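# Why Is Hay So Fussy?

Hay looks like the easiest thing a farm could possibly make. You grow some grass, you cut the grass, you leave it lying about, and then you roll it up. A person could be forgiven for thinking the farmer's main job is waiting.

Ask a farmer about it, though, and you'll get a long sigh and then a look at the sky. Hay is one of the fussiest crops there is. It can be too wet, too dry, too old, too young, too brown, too dusty and, if you're very unlucky, on fire.

## First of all, hay isn't straw

Grown-ups mix these up all the time, so you can enjoy correcting them.

**Hay** is food. It's made from grasses, or from leafy plants such as lucerne and clover, cut while they're still green and then dried. (In Canada, lucerne is called alfalfa. It's the same plant and it doesn't mind.)

**Straw** is the stalks left over after a grain crop like wheat or barley has been harvested. Most of the goodness went into the grain. Straw makes a good bed and a fairly miserable dinner, although cattle will chew some if there's better food beside it.

If it's greenish and smells like a summer afternoon, it's probably hay. If it's yellow, shiny and hollow like a drinking straw, well, there's a clue in the name.

## Why bother drying grass at all?

Grass doesn't grow at the same speed all year. In a cold Canadian winter it doesn't grow at all, and is under the snow anyway. In a hot, dry Australian summer it may turn crunchy and give up. Cows, sheep and horses go on being hungry regardless. They are very reliable about that.

So farmers save the extra grass from the good months and bring it out in the bad ones. You couldn't just pile up fresh grass in a shed. Fresh grass is mostly water, and tiny living things called bacteria and moulds love a damp, cosy heap. If you've ever left wet lawn clippings in a bag and then opened the bag, you already know more than you wanted to.

Take most of the water out and those tiny living things can't get going. It's the same trick as turning grapes into sultanas, only larger, and with more chance of getting stuck behind it on the road.

## When do you cut it?

Now the fussing starts. Young grass is soft, leafy and full of protein, which animals need to grow muscles and make milk. But there isn't very much of it. If you wait, the plants get taller and you'll have a lot more hay, except that the stems go tough and woody and the animals get less out of each mouthful.

So a farmer has to choose. Cut early and you get a small heap of very good hay. Cut late and you get a big heap of so-so hay. Most people aim for somewhere in between, often just as the grass is starting to push up its seed heads. Lucerne is usually cut when the first few purple flowers show up.

Carmela Cordero grows hay on a farm she calls Grelidora, and she checks her paddocks by walking into the middle of them. "Everything looks good from the gate," she says. "The gate is where all my mistakes were made."

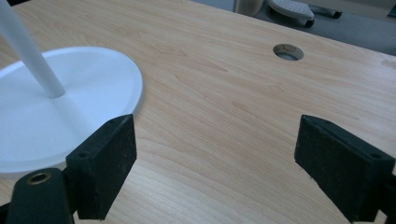 Once the farmer has chosen the day, the weather gets a vote as well. Cut hay usually needs a few days of sun and a bit of wind. One good soaking while it's lying on the ground can wash out some of the sugars and knock the leaves about. It may have to be turned over and dried all over again, and each time it's turned, more leaves fall off. The leaves are the best part. You can see why farmers look at the forecast more often than they look at their families.

## The machines, in order

**The mower** goes first and cuts the grass near the ground, leaving a few centimetres of stubble so the plants can grow back. Some mowers also squash or bend the stems as they go. Stems dry much more slowly than leaves, and a cracked stem lets the water out sooner.

**The tedder** comes next. It has spinning arms with long metal fingers, and its whole job is to fluff. It tosses the grass around so that air and sun can reach the bottom layer. If you've ever been told to hang up your wet towel instead of leaving it in a lump on the floor, you understand tedding perfectly, even if you don't do it.

**The rake** gathers the dry grass into long rows. These rows are called windrows, a word worth saying out loud.

**The baler** drives along the windrows, swallows them and packs the hay into bales. Small square bales can be lifted by one person who has had breakfast. Big square bales and round bales can weigh more than 300 kilograms, and need a tractor. Round bales are wrapped in net or twine so that they don't slowly turn back into a mess.

A round bale on a hill is not a toy, by the way. Neither is a stack of bales, and neither is any machine with spinning fingers. Bales can roll, stacks can tip, and none of them will look where they're going. Stay well back unless a grown-up who works there has said where it's safe to stand.

## How dry is dry?

If hay is baled too dry, the leaves shatter into crumbs and the farmer ends up with a bale of sticks. If it's baled too wet, it goes mouldy, and mouldy hay can make animals sick. It's especially bad for horses, who have delicate lungs for creatures that size.

Old hands have their own ways of testing. Petrică Sima takes a handful, twists it and listens. If it feels tough and bends quietly, it's too damp. If it crackles, it's getting close. Then he takes out a moisture meter, a long metal probe that gives him a number, and checks whether his ears were right. He won't say how often they aren't.

Some farmers bale late in the evening or very early in the morning, when a little dew makes the leaves less brittle. If you live near a hay paddock and hear a tractor at 3 in the morning, that might be why. You're allowed to be annoyed, but do it quietly.

## The bit about fire

Damp hay can set itself alight. Nobody has to drop a match.

When hay is stacked too wet, the bacteria and moulds inside start feeding, and all that feeding makes heat. In the middle of a big stack the heat can't get out. The hay gets warmer, and then chemical changes take over and make it hotter still. Days or even weeks later, the stack can start to burn from the inside.

It begins secretly, so farmers check their stacks. They look for steam and sniff for a sweet smell, a bit like caramel or tobacco. They push in a long thermometer to see what's happening in the middle. A little warmth in new hay is normal. If it keeps climbing, the right thing to do is ring the fire brigade before anyone starts pulling the stack apart, since fresh air rushing in can turn a hot stack into a burning one.

You should never climb on a stack to investigate an interesting smell. It could have a burnt-out hollow inside.

## So what makes one bale better than another?

Lucimara Camargo buys hay for a lot of dairy cows, and she's as picky as they are. She looks at the colour (green is nice, although the sun can bleach the outside of a perfectly good bale), the number of leaves, and whether there are weeds or thistles. She smells it. She sticks her arm in.

Then she sends a sample to a laboratory, because a nose can't measure protein. The lab takes out the water, grinds up the sample and reports what's left: how much protein, how much energy, and how much tough fibre. With those numbers she can work out what else the cows need in their feed.

Different animals want different things, too. A cow making milk needs rich, leafy hay. A chubby pony who does no work needs plain hay and not too much of it, and will act as though this is a terrible crime.

## Try it at home: very small hay

You'll need a handful of fresh grass (long bits are best, from somewhere that hasn't been sprayed), kitchen scales and a sunny windowsill.

1. Weigh out 40 grams of grass and write the number down.
2. Spread it thinly on a sheet of newspaper in the sun.
3. Once a day, turn it over with your fingers. Congratulations, you're a tedder.
4. Weigh it each day for 5 days and write down every number.
5. Do the twist test. Does it bend, or does it crackle?

You'll probably be surprised by how little is left on the scales. Everything that's missing was water, and it has gone off into the air of your house.

If someone in your family has a rabbit or a guinea pig, check with a grown-up before you serve up the results. Otherwise it can go in the compost, or you can try rolling it into a tiny round bale and tying it with string. It's harder than the baler makes it look.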